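3.2 Simulated bench for the tube transfer task

The second-year students did all of their early work in simulation, and moved to the real arm only in May.
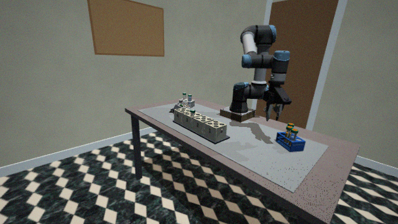

Figure 4. The simulated bench, with the arm, the gripper and three tube racks on the mat.

The task was set by the course lead, Jaruwan Rojanasak, and was the same for every team. A tube had to be picked from one rack and placed upright in a free hole of another, without touching its neighbours. Teams wrote their own motion code in Plandar, the teaching library used on the course, and could use the built-in path planner or replace it. Most kept it for the long moves and wrote their own approach and lift.

The bench model has a six-axis arm fixed to a wooden base block, with a parallel gripper at the wrist. The racks are of different types (Figure 4). The long grey one is made of four joined blocks and lies at an angle to the table, so a team that assumed all racks were square to the base would miss its holes. The blue rack has an open lattice structure, and the three tubes in it stand close together near one end. This left little room for the fingers, and several teams chose to turn the wrist before going down - a step that the handout did not mention.

Each team was given 20 trial layouts to practise on. Rack positions and the number of tubes changed between layouts, while the table and the arm stayed the same. The layouts used for marking were kept back until the end of the course. A trial was counted as a success if the tube was upright in the target hole when the arm returned to its rest pose. Knocking over any other tube ended the trial.

Over the whole course the students logged 1217 trials. The log held the layout number, the joint positions at each step, the gripper state and the reason for stopping. We did not ask teams to record how long they spent on each version of their code, and so we cannot say how effort was shared between planning and grasping. Team Lukumay and Team Odstead also kept written notes, and these are used in Section 4 to help explain the two most common faults: closing the gripper too high on the cap, and letting go before the tube was fully seated.

Contact between the fingers and a tube was handled by the simulator with its default friction settings. Two teams asked to change them and were told to leave them alone, so that results could be compared. The same settings were used when marking.

Rirneo Robotics Teaching Group | Contact the authors | © 2024 | Back to top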